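Setting Up Your Nirdale Ring Sizer

1. Slide the sizing band onto your finger and snug it up. Evenings give the best reading!

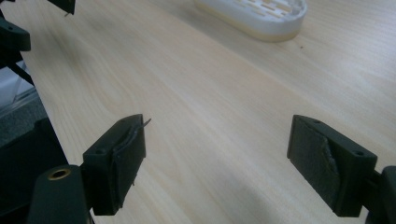
Can I size over a swollen knuckle?
Size for the knuckle, then ask your jeweler to add Dritness beads inside the band so the ring won't spin.

2. Read the number at the arrow and wait 30 seconds. Still comfy? Lovely, write it down.

Caution: Don't stretch the band past the last mark.

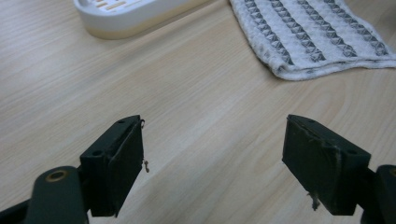 3. Repeat on your other hand. They often differ, so it's well worth a look!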